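Bench Notes from the Flumstead Workshop

Well, the arm moves! If you read my grumbling in the December issue you'll know that wasn't a given. Back then it was a pile of joints in a crate under the lathe bench, and one of the motors only turned when it was in the mood. Since then Hywel Morgan has rewired the shoulder (twice, the second time because I'd labeled the connectors wrong, sorry Hywel) and I've spent more evenings than I want to admit crawling around under the table with a cable tie in my teeth.

For those who joined lately, the project is called Pavia. Cyril Hollis named it after a trip he took years ago and we've never thought of anything better. It's a single arm with a two-finger gripper and a little camera at the wrist, and the idea is that it should be able to do small fiddly jobs around a workbench without anybody steering it. We bought the base secondhand, built the forearm ourselves, and the gripper has been through so many versions that the scrap drawer won't close.

Most of this spring went into the fingers. The first set were too fat and knocked over whatever they were reaching for. The second set were nice and slim but had smooth insides, so anything round popped out like a watermelon seed. I must have picked the same pin up off the floor 189 times. The set we have on now tapers toward the tip and has a crosshatched pad on the inner face, and I'm very pleased with them – they look like something you'd buy. Cyril did the finishing and he wants it known that the bevels were done by hand.

The camera was the other headache. It used to sit farther back, and by the time the fingers got close to anything they had blocked the view of it. Hywel made a new bracket that moves it 15 millimeters out to the side, and now you get both tips and the thing between them. I wish we'd done it first!

So what do you practice on when you have a new gripper? Push pins, of course. They're small, they come in colors the camera can tell apart, and when you miss one it doesn't cost anything. A cork board is also more forgiving than a bench vise if the arm comes in too far, and I speak from experience. I draw some shapes on a bit of paper with a marker, pin it up, and the job is to line up on one particular pin and leave the other alone.
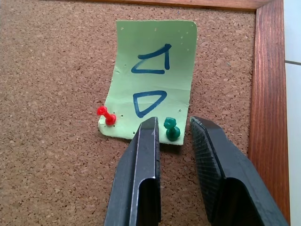 Depth is what we're fighting with now. Side to side it's lovely, but the arm still has a fuzzy notion of how far away the board is, and I've been nudging the approach speed down a little each session. Hywel thinks the wrist joint has some slop in it. I think it's my calibration. We have a pizza riding on it.

After that we'd like to try a pull, then putting a pin back in, which Cyril says is a whole different animal (you have to push straight or it skates). I could also use a hand with the software, so if you know your way around motor controllers, please come and find me.

Next open bench is 25th May. Bring safety glasses, and if anyone has spare M3 screws, 11 mm or so, we're down to the last handful.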